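**Dish line at Illby: news from the training room**

Since December the second gripper station handles the round dishes, over 200 in one shift. Hưng Vi and the packing team now do more checking and less lifting — many say their wrists feel better at the end of the day. No jobs are removed, but two roles have a new name and 20 hours of training.

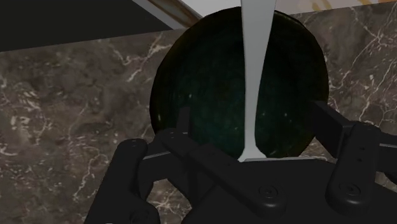 Training starts in the simulator, before anybody goes to the line. Each person practices the approach to a dark green dish on a marble counter, and learns to stop the gripper by hand. Please sign up with Hưng.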